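Home | Posts | Workbench | About | Contact

Sorting the small electronics, finally

1 May 2023

I have been putting off the electronics drawer since September. It was one deep drawer under the bench with everything in it: boards from dead toys, wires cut off power supplies, connectors, switches, a bag of LEDs that had split open. When I needed a part I would dig for a while, give up, and order a new one. Then the new one came in a pack of 20 and the other 19 went into the drawer.

What got me moving was a small job on a desk lamp. I needed a short piece of red wire and a two-pin connector. I knew I had both. I spent most of an evening looking and found neither, but I did stick a cut lead under my thumbnail. After that I cleared the bench and started.

My first try was a set of small drawers, the wall cabinet kind from Kirkeck. I still use it for resistors and screws. It doesn't work for wire. A bundle of wire with a connector on the end springs back up and catches on the drawer above, and then you are pulling on a drawer that won't open. Boards don't fit either unless they are very small.

The second try was zip bags in a shoebox. I labeled them and everything. The trouble was that I never put anything back in the right bag, and after a month the shoebox was just a smaller version of the drawer.

So this time I went with open bins and a tray. The bins are yellow plastic with low walls and flat bottoms. The low walls matter more than I expected. I can see what is in them from where I sit, and I can drop something in without picking the bin up. The tray is stainless steel with a rim, the sort sold for kitchens. I put a sheet of plain white paper in the bottom. Small metal parts are hard to see on bare steel with the lamp on, and on paper they show up right away. When the paper gets dirty I change it.

The way I do it is to take a handful out of the drawer, put a few pieces on the paper, and spread them so they don't touch. Then each one goes to a bin. I keep it to a few pieces at a time. If I tip out a whole pile I start picking out the interesting things and the dull ones stay there until I sweep them back in the drawer. 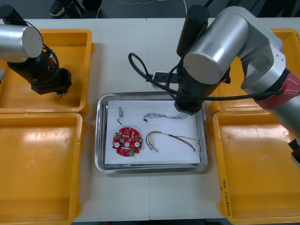
The groups took some thought. I started with too many. I had one for ribbon cable, one for plain wire, one for wire with plugs, and so on, and I kept stopping to decide. Peiyu Hou, who I used to share a bench with, told me to sort by what I would do with the thing next and forget what it is called. That helped. I ended up with these:

Boards. Anything with components soldered on, whole or broken. I don't test them at this stage. If I stop to test one, that is the end of the sorting for the day.

Wire and cable. Any bundle, any color, with or without a plug on the end. If it is longer than my hand it gets a loose twist and a paper tie. I don't wind it tight, as the thin stuff breaks inside the insulation and you don't find out until later.

Loose metal parts. Connectors, terminals, clips, springs. These are the ones that get lost, so they go in the bin first, before I touch anything else on the paper.

Not sure. I set a limit on this one. When it covers the bottom of the bin I have to go through it, and anything I still can't name goes to recycling.

Wire was by far the biggest group. I kept a lot of short multicolored bundles, the kind with red, black and yellow and a couple of others, as they are useful for breadboard work once you strip the ends. The gray and white ones I am less sure about. I have never once gone looking for gray wire. I kept them anyway for now.

Boards were easier to let go of. I had been saving anything that looked complicated. A board covered in tiny surface-mount parts looks valuable, but I don't have the tools or the eyes to take those parts off and use them. I kept the round ones and a few small ones with clear markings, and a power board from an old Tudton radio that I might really fix. The rest went in a box for the recycling place. They take circuit boards at the side door, separate from the appliances, and it's worth asking first if you have one near you.

In all it took me 8 evenings, an hour or so each. I think there were some 500 pieces in that drawer, going by how many sheets of paper I went through, though I didn't keep a real tally.

A few notes in case you want to do the same.

Write on the bins, but use a marker that wipes off. I changed my mind about what went where at least twice.

Take batteries out of everything before it goes near a metal tray. I found two coin cells in the bottom of the drawer, both loose among the clips. Tape over them and put them somewhere else.

Don't eat at the bench while you do it. Old solder has lead in it, and the drawer was dusty besides. Wash your hands when you finish.

Put the lamp to one side. With the light straight overhead the rim of the tray shines in your face.

The drawer is now about a third full, with the boards in a flat box at the back and the wire in two open boxes at the front. The metal parts went up to the Kirkeck cabinet, where there was room. I fixed the desk lamp with a piece of red wire from the second evening. The connector I was looking for never came up, so I used a different one.

Next is the shelf with the chargers. I have started a pile on the floor and that's as far as it has gone.

Recent posts

Rewiring the desk lamp
Is the Rosteo soldering iron worth fixing?
A shelf for the Kang vise
What I keep in the screw cabinet
Cleaning old switches

Get new posts by email. Enter your address to subscribe. You can unsubscribe at any time.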